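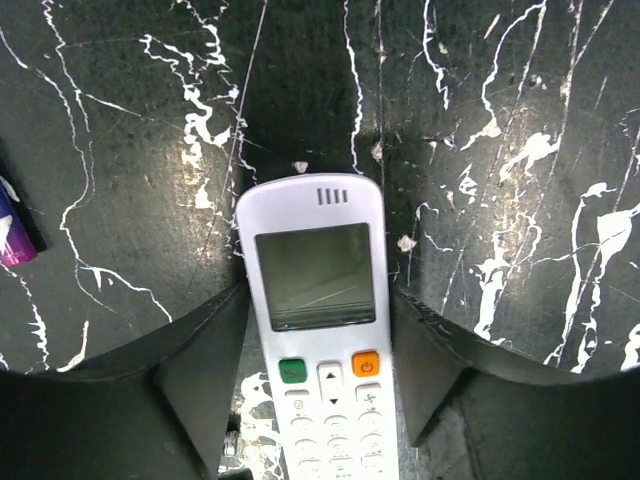
## July at the unit: 765 down, 235 to go

We've passed 765 recordings! I know that's an odd number to get excited about, but it's the figure that was on the whiteboard when I locked up last night, and back in spring I'd have bet against us getting anywhere near it before the autumn.

For anyone new to the Drondevdale newsletter, I look after the recording sessions for Pleser, our household handling project. We steer the arm by hand through everyday jobs, save each go, and the learning system gets trained on the lot. The target is 1,000 good ones. A good one means the arm picks the thing up, takes it where it's meant to go and lets go of it without a drama. Anything else goes in a separate folder, which I'm not counting here (it's a big folder).

The current batch is remote controls, and I've grown quite fond of them. They sound dull, I know. But a remote is long and thin and smooth, and if you take hold of it too near one end the rest swings about like a pub sign. With the air-con one we've been gripping it by its long sides and holding it upright, rounded end at the top, so the little screen and the green and orange buttons stay clear of the fingers. The rows further down are harder to keep out of the way. I don't mind a finger being close to them, but I do mind a squeeze across the front, and so does the checking script.

The wrist camera has been the star of the month. Up at that height it gets the display and the first rows of keys nice and large, and the shiny white casing stands out well against the dark marbled top. We did argue about that top. One camp wanted plain grey, the other (mine) said people's kitchens aren't plain grey and a system that's only ever seen tidy backgrounds will sulk the first time it meets a busy one. So the splashy pattern stays for now, and we'll swap it for something else after the summer break.

Glare is still a nuisance. Shiny plastic and glass both catch the lamps, and a streak across a screen can look very much like something worth paying attention to if you're a machine that's never seen a screen before. My answer is to keep some of it in. We've tagged 234 recordings where the light is a bit awkward, and they'll be shared out between training and testing so that neither side gets all the easy ones.

The other news is that Uchida, which is what we call the second arm, is back on its bench after having its cable run redone. It managed 13 clean pick-ups on its first afternoon, mostly with me on the controls, and I'm rusty, so I was chuffed with that. The trick I'd forgotten is to come in slowly and stop for a breath before closing the fingers. If you rush that bit you teach it to rush that bit, and you'll be looking at your own bad habits for months.

Buler, our labelling tool, got its update as well. You can now mark the moment of first contact with one key press, and it remembers where you left off when you shut the lid of your laptop – hooray! Please do still save before lunch though.

Next up after remotes will be soft packets and then mugs with handles. If you've got a spare remote at home that's a funny shape, pop it in the box by the kettle with the batteries taken out. Evening slots on the rota are open from six until half past eight, and there are biscuits.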